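Cups. Again.

February 25, 2018

Quick one tonight because I have to be up at an hour I don't like. Some of you asked how the great kitchen cull was going after my January post where I swore I'd be down to one shelf of drinking things by the end of the month. Well. Not one shelf. Two and a bit. But better!

So for anyone new, the problem is cups. We don't have enough plates, we've never had enough forks, but cups we could open a store. They breed in the cabinet over the stove. You open the left door and something falls on your head, usually plastic, thank goodness.

Method this time (stolen from Albertina Rocha, who has moved house more than anyone I know): everything out. All of it. Not shelf by shelf, which is how I did it last time and how I ended up putting everything back in a slightly different order and feeling proud of myself. Everything out, wipe the cabinet, walk away, have a sandwich. Then sort by what it's for and forget what it looks like.

My piles ended up being:

Every day. The mugs, the two good glasses, my Tullow mug with the chip that I'm not discussing.

Outside. Anything that can be dropped on the patio. This was the biggest pile by miles.

Guests. 9 glasses, which is a weird number but there it is, one of the set went to a party and stayed there.

Out. Self explanatory.

The outside pile is where I got stuck. Plastic cups in every color, different sizes, none of them from the same place as far as I can remember, and I like them all for no good reason. Red one is Uldis's. The teal I bought with a Dilivby voucher, 19 dollars off and I spent it on picnic stuff, no regrets. The kids next door always go for the pink and then fight over it. How do you throw out a cup that people fight over.

Anyway I gave up on the cabinet and did the colored ones seperately on the table, with the red bottle lying off toward the back right. Got the flowery cloth out for the occasion too, it only ever comes out in a good mood.

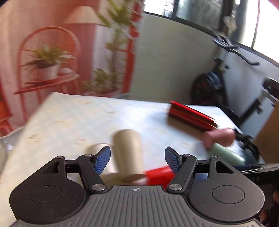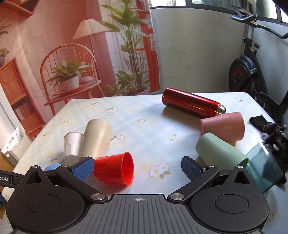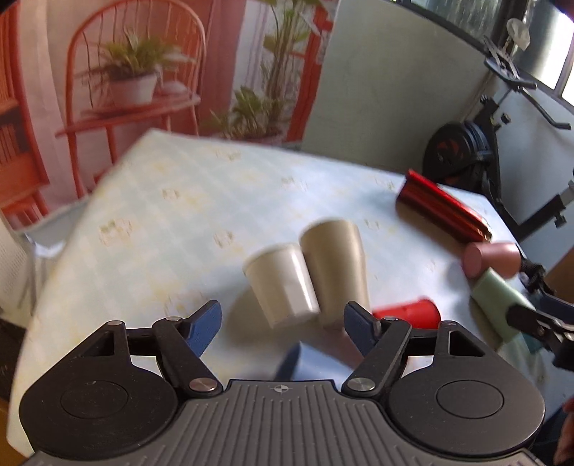 Decided in the end: keep one of each color, no doubles. If two nest inside each other and match, one goes. That got rid of a lot more than I expected and I didn't have to have feelings about any particular cup. Recommend.

The bottle stays. Uldis Vanags says it makes water taste like a coin. He's right, it does a bit, so it gets cold tea now and that hides it. Soak with baking soda overnight if yours does the same, rinse well, leave the lid OFF to dry. Lid off is the whole trick. I ruined a perfectly good Matei flask last summer by putting it away closed and we do not talk about the smell.

Storage. Bought a Covar basket, the long shallow kind, 29 dollars, which felt steep for a basket but I'd measured the shelf (for once) and it fits with a finger of space each side. Outside cups go in there lying down, bottle along the back. Whole thing lifts out and goes straight to the patio door. No more carrying six trips of cups in my armpits.

Things I'd do different. Start in the morning, I started after dinner and by the time the wiping was done I hated everything I own. Have the donation box already in the car, if it's in the hallway it gets picked over. Mine got picked over. I did the picking. Two mugs came back in, so that's the "and a bit" in two shelves and a bit.

Also wash before you sort, not after. Half of them had that dusty sticky film from living over the stove and I was washing stuff I was about to give away, twice in one case becuase I put it down in something.

Next up is lids. I have what feels like 1000 lids and I don't think any of them belong to a container that's still in this house. Going to do the same thing, everything out, sandwich, piles. If you've got a system for lids please put it in the comments, I mean it, I'm desperate. Rubber bands have been suggested. Tried rubber bands. They snapped and then I had lids and bits of rubber band.

OK bed. Will post the cabinet once the second shelf is worth looking at.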